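4.3 Tidying a table: how close are we?

Of all the chores in our study, clearing a table is the one we most enjoyed working on, and the one where progress is easiest to feel. A policy trained on the Urkside set now puts away a stack of books in a room it has never been in, and it does so at a pace that people are willing to sit and watch. A few seasons ago we would not have put this task on the list at all.

Training used 1127 demonstrations, all recorded by people working with hand-held grippers, one in each hand (Figure 4). No arm has to be carried into the room, so one person can record a kitchen in the morning and a workshop after lunch. We kept 248 further demonstrations for validation. Testing took place in 7 rooms, with 25 trials in each, and the objects were left wherever the last user of the room had put them.

Books went very well. The policy learned to slide the top book toward the table edge before pinching it, a habit it picked up entirely from the demonstrations, and it copes with a stack that sits slightly crooked. Thin, flexible things are another matter. Small plastic packets lie flat, catch the light, and slip away when the jaws close a little too high. Roughly half of all failures came from items of this sort. The Zerkel baseline, which plans each grasp from depth alone, struggled with the same items and was slower to try again after a miss.

We find this very encouraging. The weak spot is narrow, it is easy to name, and people solve it with a motion that can be shown and recorded like any other.

Figure 4. Two hand-held grippers with marker cubes, in front of a white table with two stacked books and a small plastic packet.

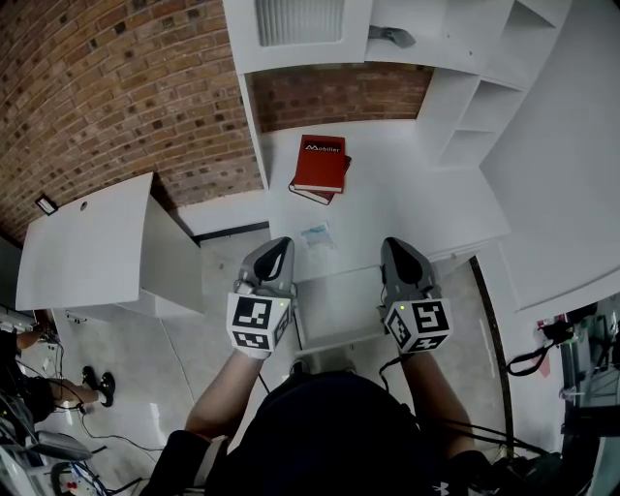

Shop-floor work shows much the same pattern. At the Gultine bench the policy sorted rigid parts well and had trouble with bags, and we return to those trials in Section 4.4.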